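Mokel Center Reopens Ground-Floor Study Room

The Mokel Community Learning Center has reopened its ground-floor study room following a two-month closure for painting and new furniture, the center announced in February.

The room, located in the Lytvynenko wing, now has white wood-grain tabletops. Desk organizers have been set out so that markers and other shared supplies can be kept together, the center said in a statement.

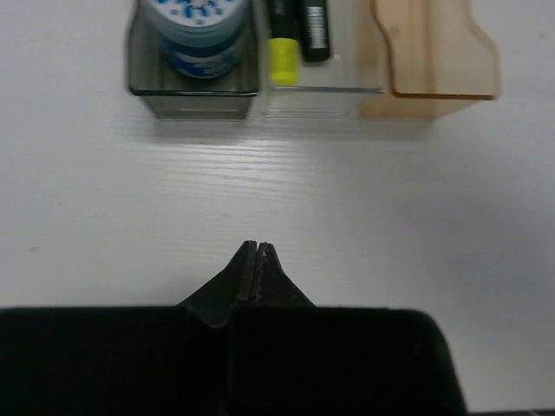
Visitors are asked to return all items to the organizers before leaving and to report missing supplies to the front desk. Food is not permitted in the room. Covered drinks are allowed.

Work on the room was carried out by Drolano, a local interiors firm, under an agreement approved last fall. The Geten Fund covered the cost of the furniture.

Study tables may be reserved for up to three hours at a time. Reservations can be made at the front desk or by calling extension 1683. The second phase of the project, which covers the upstairs reading room, is scheduled to begin this summer.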